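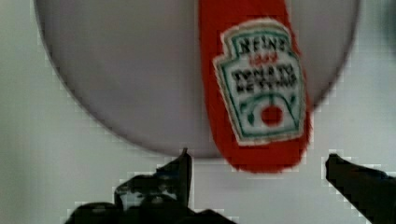
Para vender un lote en una subasta en línea conviene decidir primero el precio de reserva, es decir, la cantidad por debajo de la cual no se adjudica. En Uloment la reserva se fija antes de enviar la ficha y después ya no se puede subir, solo bajar. Se calcula sobre piezas sueltas o sobre conjuntos, y el error más habitual está en los conjuntos. Un plato redondo solo, de color gris lavanda y sin más compañía que un sobre rojo de kétchup, se tasa como una pieza; si forma parte de un servicio, hay que declararlo así, porque la comisión se aplica por lote.

## 1. Fijar la reserva

Busque tres adjudicaciones recientes de objetos parecidos y anote el precio de martillo, sin comisiones. Descarte los precios de salida. Si la más baja es de 900 euros, la reserva debería quedar en esa cifra o algo por debajo. Una reserva alta espanta las primeras pujas y el lote vuelve a casa con gastos.

## 2. Calcular lo que va a cobrar

En un lote adjudicado en 3000 euros, con las condiciones que Hedero aplicaba en junio, el vendedor recibió 1675 una vez descontados la comisión, el seguro, el transporte y la restauración previa. Pida el desglose por escrito. Los gastos que más varían son:

- fotografía de catálogo
- almacenaje a partir del segundo mes
- retirada del lote no vendido

## 3. Agrupar los lotes

Los objetos de poco valor se venden mejor juntos. En Dafis el mínimo por lote es de 200 euros, así que el menaje, los juguetes y la loza corriente suelen ir agrupados por uso. No mezcle piezas buenas con relleno: el comprador puja por la buena y el resto no suma.
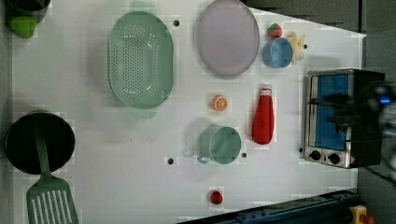 *Menaje de juguete con colador verde menta y plato ovalado.*

En la ficha, ponga primero el objeto principal, luego las medidas y al final los desperfectos.

## 4. El día de la venta

Prirnley permite seguir la sala en directo. Entre antes de que empiece la sesión y compruebe que su número de lote coincide con el del contrato. No puje por su propio lote ni pida a un familiar que lo haga; las condiciones lo prohíben y la adjudicación puede anularse.

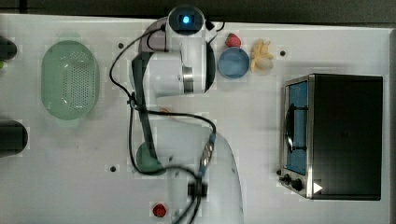
Una lectora comenta que en su caso la liquidación tardó más de lo previsto porque el comprador pagó fuera de plazo, y que le habría convenido preguntar antes qué ocurre en ese supuesto. Esa cláusula suele figurar en el apartado de impagos. Léala antes de firmar y guarde una copia del contrato junto con el recibo de depósito.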